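We use cookies to remember your reading preferences. By continuing to browse you accept our cookie notice.

Zamfir Playhouse: pre-show stage inspection, "Vernero"
Date: 13/07/2021
Completed by: stage management

1. House and exits
Exit signs lit at both side doors and the lobby. OK.
Aisle lights, left. Two out, row F and row K. Replaced before the half.
Seats: 172 on sale. Row A stays roped off while the thrust is in place.

2. Deck
Trap locked and pinned from below. OK.
Glow tape on the stair unit. Worn on the third tread, redone.
Screws standing proud near the well. Driven flush. The chorus is barefoot from the storm to the end of act one, so sweep again at intermission.

3. Overhead
Safety cables on all front lights. OK.
The Morna hoist was last load tested in November. The certificate is in the office binder. Nobody rides it until the stop button has been tried at the top and bottom of travel.

4. Drapes and props
Flame treatment tags present on the masking. One tag can't be read, ask the rental house for a copy.
Prop blades checked for burrs. The short one is out of the show until it has been filed.
Lantern is battery only. Spare cells in the stage left drawer.

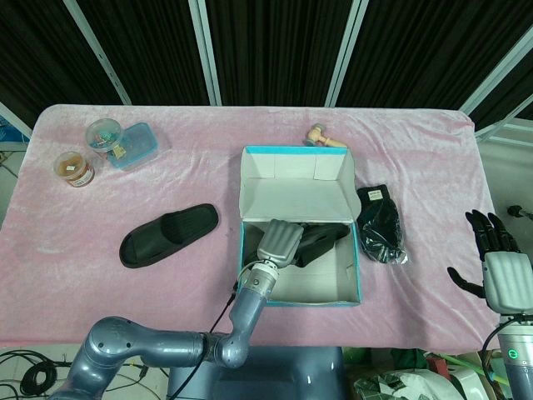
Shahnaz Dewan asked that the blackout before the drowning be held 3 counts longer, as the cast can't find the stair in the dark and one of them came down hard on it at the dress run. Agreed. Cue sheet changed, and a blue running light added at the foot of the stair.

5. Effects
Stostico haze machine: fluid topped up, hose clear. Hour meter reads 1,411. Service is due, book it for the dark week.
Haze notice posted at the box office. OK.

6. Still open
Handrail on the stage right escape moves when leaned on. Carpentry to fix before the next performance. Until then, actors exit left.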